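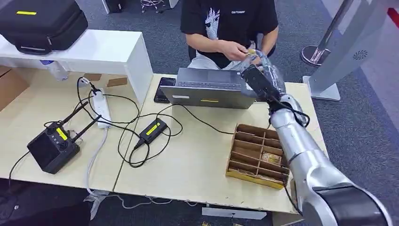

By August I'd been at Dönmez 47 days and still hadn't figured out who kept moving my cardboard tray. Two desks pushed together, one laptop, and a nest of cables you could lose a sandwich in – that was my whole kingdom. Every morning the tray had crept a little closer to the window.

So one night I stayed late! I turned off the lights, slid under the left desk with my phone and waited. At 4 in the morning the building hummed, the way old places in Girkthorpe do, and up above me something scraped across the desktop. Very slow, very polite.

I reached up and pushed the tray back. It waited a second (I swear it was thinking) and then it pushed too.

We've split the desk since then. I get the side with the outlets.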